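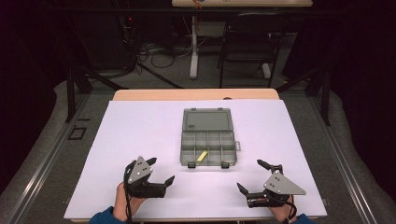 Sortierkasten, offen, mit Deckel.

So, endlich mal wieder ein Eintrag. War viel los. Samstag die Hochzeit von Chantal und Yiğit fotografiert, seitdem sitz ich am Rechner und sortiere. 1.621 Bilder, ich hab nachgeschaut. 72 davon hab ich den beiden schon als Vorschau geschickt, Chantal hat gleich zurückgerufen und geheult (im guten Sinn!).

Trauung im Garten von Yiğits Tante, alles voller Apfelblüten. Wind ohne Ende. Der Schleier stand quer, Oma Elfriede hat ihn festgehalten und dabei so gelacht, dass ich einfach draufgehalten hab. Mein Lieblingsbild vom ganzen Tag, glaub ich. Sonst: Licht mittags furchtbar hart, also alle unter den großen Baum geschoben. Gruppenfoto zweimal gemacht, weil beim ersten der Bräutigam noch am Kuchen war.

Ringe hab ich auf der alten Steintreppe fotografiert, mit dem Makro. Knie danach grün vom Moos. Egal.

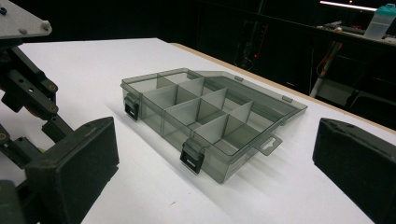
Abends dann die Paarbilder, nur wir drei und ein Feldweg. Sieben Minuten gutes Licht, mehr war nicht. Yiğit wollte erst garnicht, er mag sich auf Fotos nicht, und dann hat er Chantal irgendwas ins Ohr gesagt und beide waren weg vor Lachen. Genau die nehm ich fürs Album. Schwarzweiß vielleicht? Muss ich noch schlafen drüber.

Zweiter Akku war übrigens leer, kurz vor dem Eröffnungstanz. Peinlich. Chenxi hat mir ihren geliehen, danke nochmal!! Ohne sie gäb es vom Tanz genau kein Bild.

Die Galerie geht online sobald ich durch bin, dauert wohl noch über 2 Wochen. Bitte nicht einzeln nachfragen, ich schick allen den Link. Wer im Mai noch einen Termin will, Familie oder Babybauch, bitte schnell schreiben, die Wochenden sind fast weg. Unter der Woche geht noch was, am liebsten gegen Abend.

Jetzt Kaffee und weiter mit den Tischreden.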